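## 4. The Glove Problem

Any study of how people put their tools away will sooner or later have to deal with gloves, and we had hoped for later.

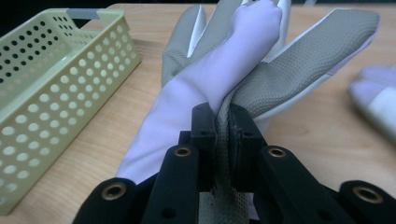
**Figure 4.** White work glove with grey textured palm, laid flat on a light wooden tabletop.

Hammers go on hooks. Screws go in jars, or at least in the vicinity of jars. Gloves, in the workshops we visited, go wherever the hands happened to be when the hands were finished with them. Of the 934 put-away events logged across the Brundness and Jandia workshops, gloves were responsible for a share of the trouble far larger than their share of the inventory, and the rest of this section tries to say why.

### 4.1 What counts as put away

Our first coding sheet had a single box for each object: returned or not returned. It survived one morning at Brundness. A member there placed a pair of gloves on top of the glove drawer, patted them, and walked off with every sign of a clear conscience. One of us marked the event as returned and the other did not, and we discussed it for most of lunch.

The revised sheet separates *place* (the object is where the label says it lives) from *state* (the object is how the next person would want to find it). For a hammer the two almost never come apart. For a glove they come apart constantly. A glove can be in the right drawer and inside out. It can be in the right drawer, right side out, and a left glove keeping company with another left glove. We scored this last condition as "in place, unpaired," although the Brundness members have a shorter name for it that we will not reproduce.

We also had to settle what "flat" means. Srisuk (2019, unpublished notes) proposed that a glove is flat when all the fingers lie on the table surface and none is folded under the palm. We adopted this definition after trying several worse ones. The glove in Figure 4 has its fingers pointing toward the far edge of the table; coders were asked to check later gloves against the definition when in doubt. They were in doubt often. Textured palms in particular hold a crease with real commitment, and one coder's slight wrinkle was another's fold.

### 4.2 Three habits

Most glove events fell into one of three habits, which we call dropping, stuffing, and laying. Dropping needs little explanation. The glove comes off and is released, generally over a bench, and gravity does the filing. Stuffing involves a container - a drawer, a bin, the back pocket of somebody's pants - and a certain amount of force. Laying is the slow one: the glove is set down palm up or palm down, the fingers are straightened, and the second glove is placed on or beside the first.

Members who lay their gloves tend to do it every time. Members who drop will sometimes stuff, usually when the shop is about to close. We saw very few people move from dropping to laying, and the clearest case was a man who had recently bought his own pair.

Ó Dubhghaill, who did the February visits at Jandia, noticed that the habit seems to be set by how the glove comes off. A person who pulls at the cuff ends up with a glove turned partly inside out, and at that point the job of laying it flat has become two jobs. A person who loosens the fingertips one at a time is holding something that already looks like a glove. We did not code for removal in the first round and regret it. The second round does, and the coders regret that.

### 4.3 The drawer intervention

At Brundness the original glove storage was one deep drawer, Flanagan brand, of a depth suited to blankets. Gloves entered at the top and were rarely heard from again. Midway through the study we replaced it with a shallow Kodberg tray that held pairs side by side, and we left everything else alone, including the old label, which had peeled off the drawer front and was reattached to the tray with tape.

Laying went up in the tray period. So did dropping, which we had not expected. Our best reading is that the tray filled quickly, and once it was full, members treated the bench beside it as a kind of annex. The deep drawer could never be full in this sense - it simply became harder to close - and so it had always offered at least the feeling of a place to put things. Some 200 glove events come from the tray period, enough to show the pattern and not enough to hang much on it.

Members' opinions of the tray were mixed. Several liked being able to find a matching pair without digging. One asked, politely, when the real drawer was coming back.

### 4.4 Limits

We recorded only what was done with gloves at the end of a session. Gloves taken off for a phone call, a sandwich, or an argument about sandpaper were left out unless they stayed where they fell. We also did not distinguish gloves by fabric or age, and a stiff new glove may well lie flatter than an old one for reasons that have little to do with anybody's character. Both shops supply shared gloves, so these results should be applied with care to places where people bring their own, and not at all to home garages, where we suspect the situation is worse.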